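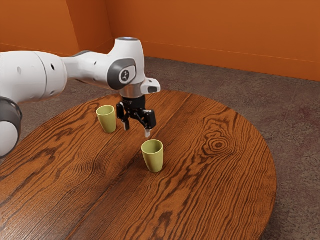 Clalberg has adopted house rules for training robots in simulation. They run to 7 pages, 2 of which concern what we're allowed to call a success. I wrote most of them, so I can't even complain properly.

Rule one: write down what "stacked" means before you run anything. We once had three definitions in one office, and they all got on fine until somebody drew a graph.

Rule two: report every attempt. If you ran 2,000 and threw out 319 because the physics engine had a funny turn, both numbers go in the report. On the same page, please - not in a footnote in grey.

Rule three: a cup inside another cup doesn't count until the gripper has let go and backed off. Holding it there is just holding it there.

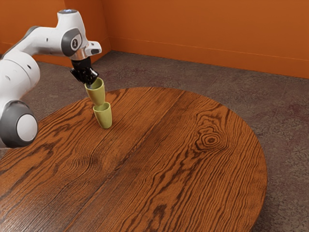

Gruvetti: we do the same but add a wait after release before scoring. Otherwise you pass things that fall over the moment the clock stops. How long do you give it?

Two seconds. It was one, then we had a meeting.

Rule four: vary the start positions, and save the random seed. "It worked on my machine" is a sad sentence in any trade, but it's worse when the machine is imaginary.

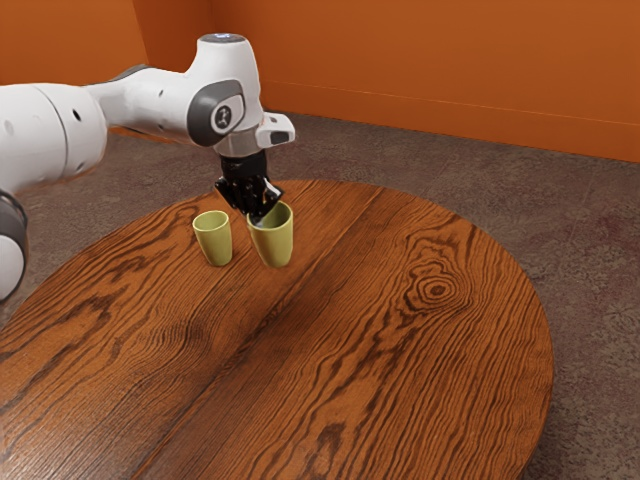
Rule five, the unpopular one: no claims about real cups from simulated cups. You may say "in simulation" as often as you like. You may not say it once on page one and then quietly stop.

The Jomirach team asked if they could borrow the rules. Of course. They've already sent back a list of corrections, mostly to my commas.

Rule six is about file names. I'll do that one when I've had some lunch.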